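Chapter 7
Clearing Up: Scraps, Surfaces and the Small Tools of Cleaning

In this chapter
The brush and the dustpan
Coverings for work surfaces
Bins, liners and where to put them
Wet scraps and dry scraps
Judging a claim about cleanliness

Before you read
Write down how you would clear a table after cutting up fruit for a group. Put the steps in order and name every tool. Keep the page, as you will need it for Activity 7.2.

Cleaning attracts more advice than almost any other household or workplace task, and a great deal of the advice is poor. Some of it comes from people with something to sell. Some of it was sound when kitchens had coal dust in them and has been repeated ever since. The earlier chapters asked you to be careful about claims made for food and for cookware, and this one asks the same of you with much humbler goods.

Take the hand brush. A student looking through the Osberg catalogue will find brushes for crumbs, brushes for benches, brushes for hearths and a brush said to be suited to "delicate interiors." Lay them side by side and the differences are mostly in the colour of the handle. What does matter is the bristle. Stiff bristles shift grit and dried matter but tend to flick light crumbs past the pan. Soft bristles gather flour and dust and fold over when they meet anything heavier. A brush in the middle of the range will do both jobs moderately well, and a household with one brush should probably own that one.

The dustpan has fewer secrets. Its front lip has to sit flat against the surface. If the lip has warped, or has been nicked by being dropped on tile, a fine line of dirt will be left behind at each pass, and no amount of careful sweeping gets rid of it. A Kaneko pan with a rubber lip costs more than a plain one. Whether the rubber earns its price depends on your surface. On a smooth bench you may notice little difference, and on rough boards the rubber wears. We would want to see a pan after 1,000 sweeps before recommending it to anyone.

Sweeping scraps from a table also raises the matter of what goes in the pan at all. Textbooks of an older kind treat every scrap alike: brush towards the pan, lift, tip. That works for bread. Cut fruit has a wet face. It sticks, smears when pushed, and leaves sugar on the bristles, and the sugar will hold the next lot of dust. A whole piece of fruit brings a different difficulty, being round. It rolls ahead of the brush and is as likely to finish on the floor as in the pan.

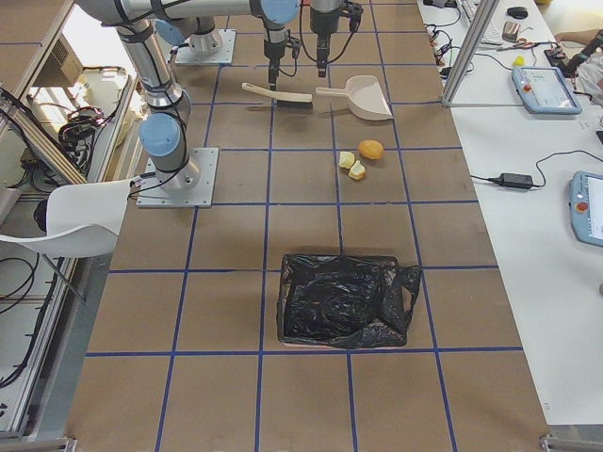
Figure 7.1 Brush, dustpan and lined bin at a paper-covered table, with an orange and two pale pieces of fruit or vegetable still to be cleared.

Look at the larger things in Figure 7.1 before the small ones. Brown paper covers the table, and blue tape divides it into squares. Paper is often praised as a labour-saving cover, and for dry work the praise is fair. Under wet scraps it is less convincing. Juice soaks in, the patch softens, and a brush dragged over it can lift the fibres. Tape has its own fault, in that every edge is a place for crumbs to catch. If your workroom uses a taped cover, sweep along the lines first and across them afterwards, then check the edges with your fingertips.

The bin is shallow and has been lined with a black plastic bag, which bunches up at one side. Most of us have lined a bin this way. Loose plastic is a nuisance if it hangs into the opening, where it can catch the pan as it is tipped. The usual remedy is to fold the bag down over the rim and tuck the spare plastic underneath. Gralutier sells a clip for the purpose. A rubber band does the same work, though the clip is admittedly quicker to take off.

Having the bin on the table is a matter of some argument. Those in favour say that the shorter the distance from pan to bin, the less is spilled. Those against point out that bins stand on floors, and that whatever is on the underside comes up with them. Both are right. The sensible rule is to keep one bin for table use and never set it on the ground.

How much does any of this matter? The Harkamwood workroom trial, described in full in Chapter 9, compared two methods of clearing 150 tables. One group swept everything. The other picked up wet pieces by hand, swept the rest and then wiped. The second method took 10 seconds longer at each table and left fewer sticky marks. The authors called this a clear win. Readers may wish to ask who judged the marks, and whether that person knew which method had been used. The report does not say.

Key terms
Lip: the front edge of a dustpan, which meets the surface.
Liner: a bag or sheet placed in a bin to hold waste.
Wet scrap: any piece of food with a cut or moist face.

Activity 7.1
Scatter a spoonful of dry rice on a bench and clear it with a stiff brush, then repeat with a soft one. Record how far the stray grains travelled in each case. A distance of up to 300 millimetres is common with the stiff brush.

Activity 7.2
Return to the steps you wrote before reading. Strike out any step you cannot give evidence for, and mark the ones you learned from an advertisement.

7.1 Choosing a Brush

Bristles are sold by material and by length, and the label usually tells you only the first.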